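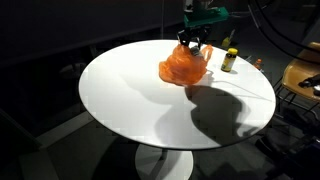

Cómo evaluar si un brazo robótico puede recoger la compra

Guía práctica del laboratorio Takimitz - Revisión de 11 de diciembre de 2021

Vaciar una bolsa de la compra sigue siendo una tarea difícil de automatizar. Una bolsa de plástico carece de forma fija, cede al contacto y oculta en parte su contenido. La presente guía establece el procedimiento que sigue el programa Troron para determinar si un equipo está en condiciones de realizar esa labor en una vivienda.

Preparación

1. Despeje la mesa y deje únicamente la bolsa y, a su lado, un envase pequeño en posición vertical.
2. Introduzca en la bolsa un objeto ligero. El peso total no deberá superar los 700 gramos.
3. Arrugue la bolsa a mano antes de cada intento - nunca dos veces de la misma manera.
4. Repita la serie con luz lateral intensa. Las superficies blancas y brillantes y las sombras del propio brazo suelen confundir a los sistemas de visión.

Ejecución

5. Ordene la aproximación desde arriba y el cierre de la pinza sobre el plástico recogido. El agarre por el asa se evalúa por separado.
6. Eleve la bolsa 20 centímetros y manténgala suspendida.
7. Deposítela en el punto indicado sin tocar el envase contiguo.
8. Realice 26 intentos por cada tipo de bolsa.

Valoración

Se considera válido el intento en que la bolsa llega a su destino sin rasgarse y con el contenido dentro. Con menos de 23 intentos válidos, el equipo no pasa a la fase doméstica. En la serie de mayo, realizada en la sede de Brakanbridge, la duración media fue de alrededor de un minuto por bolsa, tiempo muy superior al de una persona.

Los resultados se remitirán a la oficina de Győri junto con la versión del programa de control. Todo cambio de pinza obliga a repetir la serie completa.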